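La cámara en la muñeca merece más respeto

Desde hace dos años comparo pinzas y cámaras para brazos robóticos, primero en simulación y después, cuando el presupuesto lo permite, en la mesa real. En este tiempo he leído muchas comparaciones de pinzas. Casi todas hablan de la fuerza de cierre, de la apertura máxima y del peso. Casi ninguna habla de lo que la pinza deja ver, y esto me parece un error que pagamos caro.

Explico de dónde viene mi opinión. En enero tuve que elegir entre dos pinzas de dedos paralelos, la Sorkach y la Floker. En el papel, la Sorkach ganaba sin discusión. Cierra con más fuerza, su carcasa es más rígida y el controlador Drinodau la reconoce sin configurar nada. La Floker es más delgada y, debo admitirlo, da una impresión un poco frágil. Si yo hubiera seguido la tabla del fabricante, la decisión habría durado cinco minutos.

Pero montamos las dos en el simulador con la misma cámara de muñeca y ejecutamos 70 intentos de agarre con cada una. Eran tareas domésticas: objetos planos, objetos pequeños en el suelo, un plato encima de una superficie oscura. La Sorkach falló 20 veces y la Floker falló 14. La diferencia no es enorme y no pretendo que sea una ley. Lo que me interesa es el carácter de los fallos. Cuando fallaba la Floker, casi siempre el objeto se resbalaba. Cuando fallaba la Sorkach, el brazo llegaba al lugar equivocado, con mucha seguridad y con toda su fuerza.

Pasé una semana revisando las imágenes de la muñeca, una por una, y recomiendo este trabajo aburrido a cualquier persona que compra pinzas. Se aprende que una carcasa ancha ocupa la parte inferior de la vista justo en los últimos centímetros, que son los centímetros donde todo se decide.

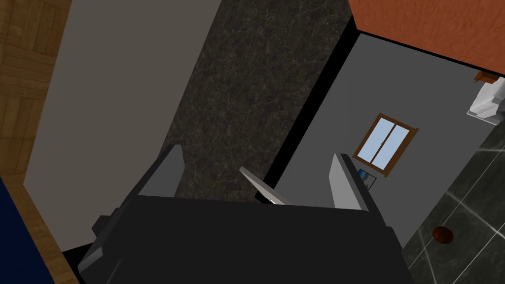
El programa que guía el brazo tiene que decidir con lo que queda entre los dedos. Si este espacio es amplio, todavía puede corregir. Si no lo es, avanza de memoria. Un objeto delgado es el peor caso, porque visto desde ciertos ángulos se reduce a una línea, y basta una punta de dedo para esconder la mitad de esta línea. Lo mismo pasa con el color: un dedo gris delante de un objeto gris pálido se confunde con él, y un modelo de visión no siempre sabe dónde termina uno y empieza el otro.

También he cambiado de idea sobre la inclinación. Antes yo consideraba que la cámara debía dar una vista ordenada, con el horizonte más o menos horizontal. Mis colegas del laboratorio siguen defendiendo esto, y entiendo el argumento: una persona que supervisa el brazo se cansa cuando las paredes y el suelo están en diagonal. Sin embargo, la muñeca gira, y la vista gira con ella. Prefiero que el modelo se acostumbre a los ángulos difíciles desde el primer día.

Hay una objeción seria. Me dicen que el simulador es demasiado limpio, que las texturas son bonitas y la luz es amable, y que por lo tanto mis 70 intentos no demuestran nada sobre una cocina verdadera. Acepto la primera parte. El entorno Bainbridge, que usamos nosotros, no tiene polvo, ni huellas de dedos en el lente, ni un cable que cruza delante de la cámara. Pero la geometría es la geometría. Si la carcasa tapa el objeto en el simulador, lo va a tapar igualmente en la cocina, y además habrá polvo.

Otra objeción es el dinero. Una segunda cámara fija, colocada en la pared o en un trípode, resuelve muchas oclusiones y hoy no es cara. Es verdad, y en una célula industrial yo haría exactamente eso. En una casa el robot se mueve de una habitación a otra y la cámara fija se queda donde está. La única vista que siempre lo acompaña es la de la muñeca.

Por eso pido a los fabricantes una cosa modesta: que publiquen, junto a la fuerza y la apertura, la imagen que se obtiene desde la montura recomendada, con los dedos abiertos, a medio cerrar y cerrados. Bastaría una página más en el manual. Para nosotros habría ahorrado un mes.

Al final elegimos la Floker. Le cambiamos las almohadillas de los dedos por otras con más fricción, y los resbalones han bajado, aunque todavía no tengo una serie completa para publicar. La Sorkach sigue en su caja. Si algún día sale una versión con la carcasa más estrecha, la probaré con gusto.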